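How to Wash and Store Cloth Napkins and Tablecloths

Table linens last for years if stains are dealt with early and the cloth is put away clean. The steps below work for cotton, linen and most blends. Check the care label first if there is one.

1. Shake and sort
Shake crumbs off outdoors. Keep reds and other strong colors apart from whites for at least the first 6 washes.

2. Treat stains
Scrape off wax or dried food with a dull knife. Dab grease with dish soap and leave it for about 8 minutes. Rinse wine or fruit juice from the back of the cloth with cold water. Do not use hot water until the mark is gone.

3. Wash
Use a gentle cycle, cool for colors and warm for whites. Leave the drum loosely filled. Skip fabric softener, which makes napkins repel water.

4. Dry
Take everything out while slightly damp. Pull the corners square by hand and lay the cloth on a flat surface to smooth the hems.

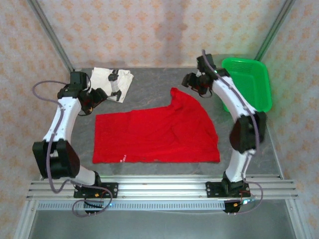 5. Iron
Iron on the wrong side first, working from the middle out to the hems. Go around embroidery, or press it face down on a towel.

6. Fold and store
Fold napkins in quarters. Large cloths do better rolled on a cardboard tube, and a folded one should be refolded along new lines every few months. Keep them in a dry cupboard out of the sun. Plastic bags trap moisture and can leave yellow marks.

Old yellow marks on white cotton often lift after an overnight soak in oxygen bleach. Wash again as normal afterward.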